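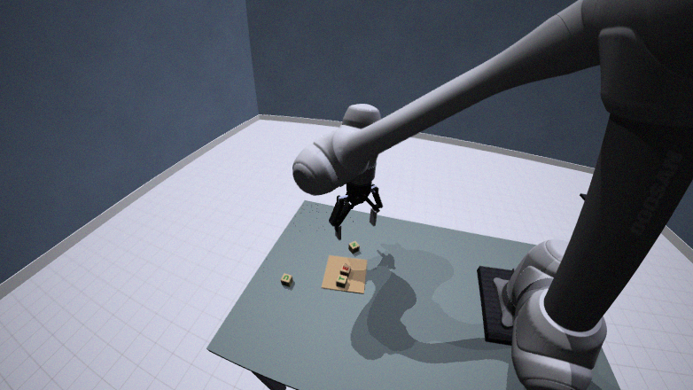
Szekeres wrote back in the morning that I should stop calling the book a diary. According to him it was copied clean after the war, maybe in one winter, because the hand is too even and the ink does not change from the first page to the last. He may be right. I had noticed the ink also but I did not want to write it down before a second person said it.

Notebook, May, continued.

Work on the Kovács papers. For colleagues who were not here last week: Kovács was a sergeant in a bridge company, born in Bokusby, called up at 33. The family gave us one bound book, two pay cards and a cloth bag with letters. The bound book has 301 written pages. I am now at page 34, so please do not ask me yet about the river crossing.

Transcription. Pages 28 to 34 finished before lunch. He writes very short when something serious happens and very long about boots. On page 30 there is a full half page about a pair he received at Zatov, left boot one size bigger than the right, and how he exchanged it with a driver. The same evening, two men of his squad were wounded at the bridge and this takes one line.

Place names. "Zatov" is written in three ways (Zatov, Zattow, Satov). I keep his spelling in the transcription and put the normal form in the index only. Last year we corrected the names directly in the text and later we could not find out what the man wrote himself. I don't want this again.

The nickname. On page 31 the others begin to call him Drileck. I don't know what it means. Dezső thinks it is a village joke from his side of the river, somebody who measures everything two times before he cuts. I have asked for the family's opinion. Until there is an answer, the note in the index says "nickname, meaning unknown", please leave it so.

If it is a clean copy, then the dates are a problem. He gives the hour for many events (4:20 in the morning for the first crossing order) and I believed these because I thought he wrote them the same day. Now I would like to compare with the company log. The archive has it on film, reel 2, but the reader there was out of order when I called. To try again.

Letters. Opened the bag, did not unfold anything. The paper is dry at the folds and one letter is already in two parts. They go to the humid box first, overnight, and I will look at them tomorrow with gloves and the big blotting sheets. If somebody needs the box, write your name on the list on the door, I am there until noon.

Small correction to my last entry: I wrote that he was promoted in the hospital. It was before the hospital. The pay card has the new rate one month earlier. I misread the stamp.

Next: pages 35 to 50, and answer Szekeres about the ink. He wants scans of the first and the last page side by side, same light.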